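# Speaker notes: Choosing fingers for cloth — what we learned with the hand-held gripper

Speaker: Ohemaa Kwofie. Talk is in September, after lunch, so speak slowly and keep the voice up.

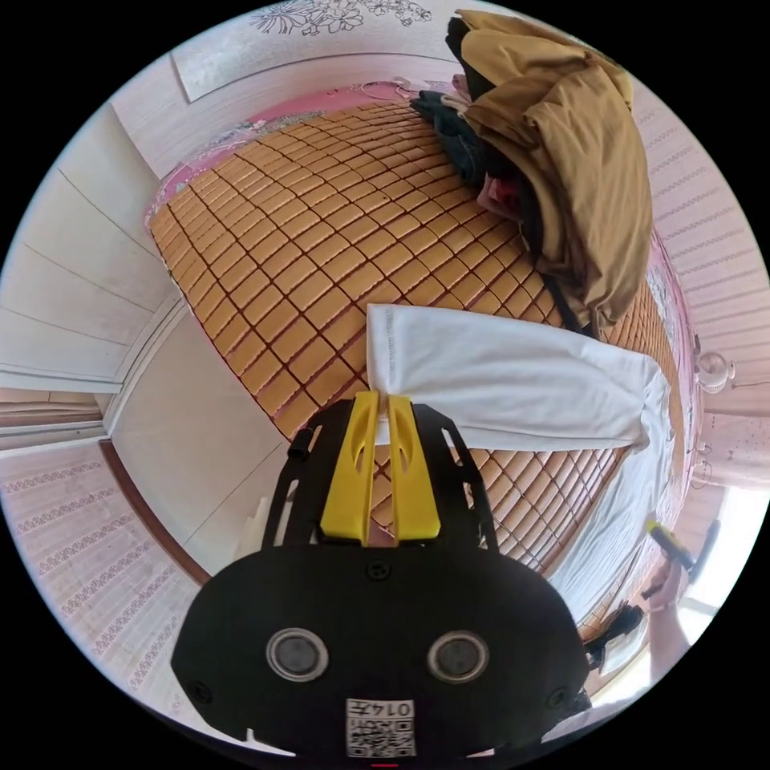 *Slide 1. Yellow slotted fingers on the hand-held gripper, holding the left edge of a white garment. Bed with tile mat, more clothes at the back.*

**Opening (keep it short)**

Good afternoon. My name is Ohemaa Kwofie and I work on the gripper side at Ikstead. I will talk about fingers. I will not talk about learning methods, my colleagues do this much better than I do. If you have a question about training, please write it down and I will bring it home to them.

Leave slide 1 on the screen while I say this part. Let people look at it.

Say: the task is to take a piece of clothing by its edge, lift it, and bring the edge to another place. A child can do it. Our first set of fingers could do it also, but only on thick fabric, and then we were too proud of it for two months.

**Slide 2: the three finger sets**

Explain the names, because they are our own names and the audience does not know them.

- **Astmont**: soft pad, short, wide. We had it from an older project with boxes.
- **Chang**: hard and narrow, with a small hook at the tip.
- **Skulisside**: flat, tapered plate with a long slot. It is the yellow one on slide 1.

All the three go on the same frame with the same screws. I want to say this clearly, as in an earlier talk somebody thought we changed the whole tool each time. Only the fingers change.

Pass the Astmont pair around the room now. Ask to get it back! Last time I had to print a new one.

**Slide 3: how we compared**

We made 3,000 grasps in total, in ordinary bedrooms and at our own table in Ikstead. The table is easier. I say this before somebody asks.

For each grasp we wrote down only two things:

1. Did the fingers hold the edge after the lift?
2. How many layers were in the fingers?

The second point is the one people forget. If you want one layer and you take two, the grasp looks fine in the video and then the folding goes wrong much later. We lost a lot of time to this before we began to write it down.

Pause here. Drink water.

**Slide 4: results by fabric**

Do not read the table aloud. Point only to the thin cotton row.

On thick fabric there is almost no difference between the sets. On thin cotton, Astmont kept the edge in 68 per cent of the grasps, and this was the lowest of the three. The pad is too wide, and it pushes the edge away before it closes. Chang was better at taking the edge, but the hook pulled threads, and we had to stop using it on knitted things. Skulisside was the best on thin cotton and also the gentlest.

If someone asks why the slot helps: we think that the plate can bend a little along its length and so it follows the cloth. We did not measure the bending. Say "we think", please, Ohemaa, and not "we know".

**Slide 5: the surface under the cloth**

Come back to slide 1 for a moment and then return here.

I like to show the tile mat because it was a bad surprise for us. You see the thin dark seams between the tiles, and the glossy top. On a plain sheet, the finger tip can press down a little and slide under the edge. On a hard surface it can not press down, so the angle of the wrist becomes much more important. With a mat of small tiles there is one more problem, the tip may catch in a seam. With Chang this happened often. With Skulisside it happened less, and we made the tips a bit rounder afterwards.

Also mention the light. A glossy surface gives soft streaks in the camera picture, and our edge finder sometimes believed that a streak was an edge of cloth. This is not a problem of the fingers, but it changed our numbers until we found it. We removed those grasps and did them again.

**Slide 6: what the operators told us**

We had 6 operators. Their comments, in my words:

- The tool is comfortable for short work, but the wrist becomes tired when the bed is low.
- The yellow colour is good. They can find the tips quickly against dark clothes.
- It is difficult to see the gap between the fingers when the cloth is already in it.
- Changing the fingers takes too long — the screws are small and they fall under the furniture.

The last comment came from all of them. We are making a version with a clip, but I have nothing to show yet. Do not promise a date.

**Slide 7: advice if you start now**

Speak to the people from small labs here.

Begin with thin cotton, not with towels. Towels will tell you that every finger is good. Count the layers from the first day. Try at least one hard surface and one soft surface before you order many parts. Keep the old fingers in a box with a label, you will want them again for a comparison.

**Questions I expect**

*Did you try suction?* Yes, in a short test. It did not hold on loose weave. We did not continue.

*Can we have the drawings?* For Skulisside, yes, after the tips are final. Take their email address on paper.

*Does it work on wet clothes?* We do not know. All our tests were with dry clothes.

*What about a robot arm?* The same frame fits on our arm with an adapter plate. Results on the arm are for another talk, the arm was in repair for most of the summer.

Before leaving the stage: collect the Astmont pair, and the adapter for the projector.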